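Getting from Bamberg to Nuremberg airport with an early flight: train or shuttle?

Asked in: Getting Around / Trains and Transfers

We are staying six nights in Bamberg in March and our flight home leaves Nuremberg at 7:10 a.m. The hotel gave us a leaflet for a shared shuttle run by a company called Sanamport. I would prefer the train, but I can't tell from the timetable if the first one gets us there early enough. There are two adults and one child, with two large suitcases and a box of things the child won't part with.

Questions I have:

1. Is the first train early enough, or do we need to move to Nuremberg for the last night?
2. Does Sanamport pick up at the hotel door or only at the station?
3. Can we bring a box as well as the suitcases?

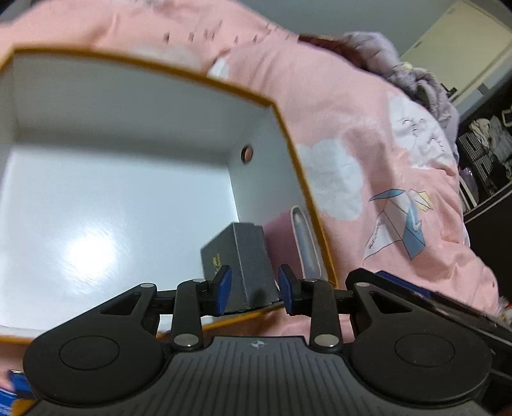

The box, on the bed. It is open.

I have already read the older thread on daytime transfers and it didn't cover this.

3 answers

Answer 1 (marked helpful by the person who asked)

I would not count on the train for a 7:10 flight. You have to change at Nuremberg main station and take the U2 subway out to the airport, and with a child and suitcases that change is slower than the planner thinks. One late train and you have no slack left. Check the times for your own date too, as there is often track work on that line.

I used Sanamport last fall. They pick up at the hotel if it is outside the old town. Inside the old town they use a meeting point on the main road, so ask your hotel which one applies. Book the day before by 6 p.m. You get a text with the van number — mine was 309 — and the driver waits five minutes.

On luggage, the booking form allows one large case and one small item per person. A box counts as the small item if it can be closed.
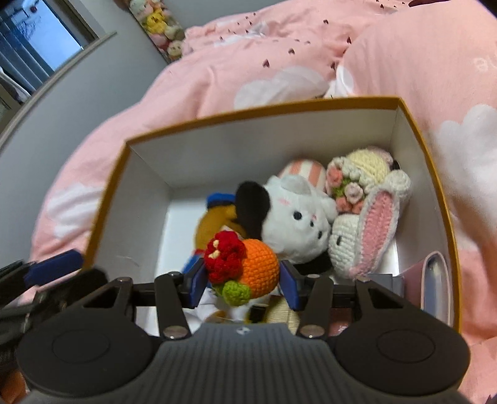

Answer 2

Take a taxi. Cost me 192 euros with a tip, which is a lot, but it was 4:30 in the morning and I was at the door of the terminal with no changes. The shuttle stops for other people.

Answer 3

We did the other thing and spent the last night in Nuremberg. Took an afternoon train down, ate dinner, slept, and rode the U2 out in the morning. We stayed at the Boyer, a small place 600 meters from the station. Plain rooms, and breakfast starts too late for your flight, but they will pack a bag if you ask at check-in.

If you do this, cancel the last night in Bamberg early. Ours was booked through Plesanora and they kept the full amount — I had missed the deadline by a few hours.

No idea about the box. On the regional train nobody checked our bags.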